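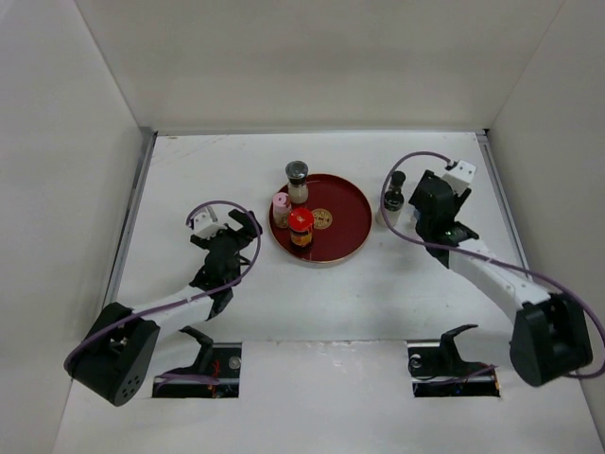

How to Read a Daily Fire Danger Bulletin

Forest districts post a fire danger bulletin every morning in the dry season, usually by 9 a.m. It takes two minutes to read once you know the parts.

1. Find your district

Bulletins are listed by forest district, and the lines don't always match county lines. The Wonddale district, for instance, takes in the whole north bank of the Sepp River, including land that has a Vallwood mailing address. If you live near a boundary, read both entries and follow the stricter one.

2. Check the dryness index

The index is a running total. It goes up each dry day and drops after rain. In the Wonddale bulletin, anything under 200 is low. From there the scale climbs through moderate and high. Last July the Valitz station reached 557, and the forest roads were closed to the public.

3. Look at the rain column

A light shower may wet the grass and leave the deeper layer of needles and peat dry. The bulletin lists rainfall for the past 24 hours, but the index only drops if the amount passes a set minimum. If you see rain listed and the index hasn't moved, go by the index.

4. Read the wind note

Wind is given for the afternoon, when it is normally strongest. A moderate index with a strong wind can still mean a burning ban — the ban line at the bottom of the entry overrides everything else.

5. Check the time stamp

Old bulletins stay online. Make sure the one you're reading was issued today, and look again at midday if storms are forecast. Lightning updates are added as a separate line under the original entry.

To report smoke, call the emergency number first. Give the nearest road marker, the color of the smoke and the direction it is drifting. Stay on the line until the dispatcher lets you go.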